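How Does a Robot Learn to Fix a Computer?

You probably learned to tie your shoes by watching someone do it and then trying it yourself, many times. Some robots learn in a similar way. Before they can do a job alone, they need to be shown what the job looks like, over and over. Each showing is called an example.

At the Hundstead workshop, a robot arm is learning to work inside desktop computers. The people there are collecting examples for it. One example is one try at one small job, from start to finish.

Who moves the arm?

At this stage, a person does. Nabil Nimri holds a controller, and when he moves his hand, the arm copies him. While he works, a computer saves two things: what the cameras see, and how each joint of the arm bends. Later, a learning program called Undance studies all of it and looks for patterns.

One of the cameras rides along on the arm, close to the fingers, so the program gets a close-up view of the work.

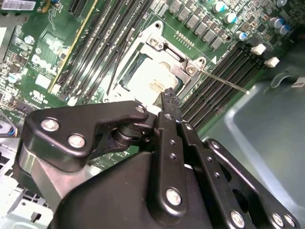 The gripper's fingers at the corner of the metal frame that surrounds the processor.

The processor is the part of a computer that does most of its thinking. It sits in a holder called a socket. A thin metal lever beside the socket helps lock the processor in place. The lever is easy for your fingers to lift, but a robot has to learn where to touch it and how hard to push.

Another camera stays in one spot and sees the whole computer. Why use both? The close-up shows small parts well, but it can't show where the rest of the arm is. The wider view can. 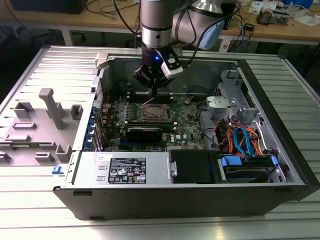

A new example starts with the arm above the computer. Nabil brings the fingers down slowly, does the job, and lifts the arm away again. Then he presses a button to save the example and gets ready for the next one.

Do they keep every example?

No. The goal for the first part of the project was 2,000 examples. When Bernd Stüber checked them, he kept 1,963. The others had problems, such as a camera that stopped too early. By April the team had saved 3,585 in all.

Mistakes can still be useful. If the fingers slip and Nabil tries again, that example may stay in, so that the program can learn what to do after a slip.

Words to know

Gripper - the "hand" at the end of a robot arm.
Motherboard - the large board that connects the parts of a computer.
Joint - a place where a robot arm can bend or turn.
Example - one recorded try at a job.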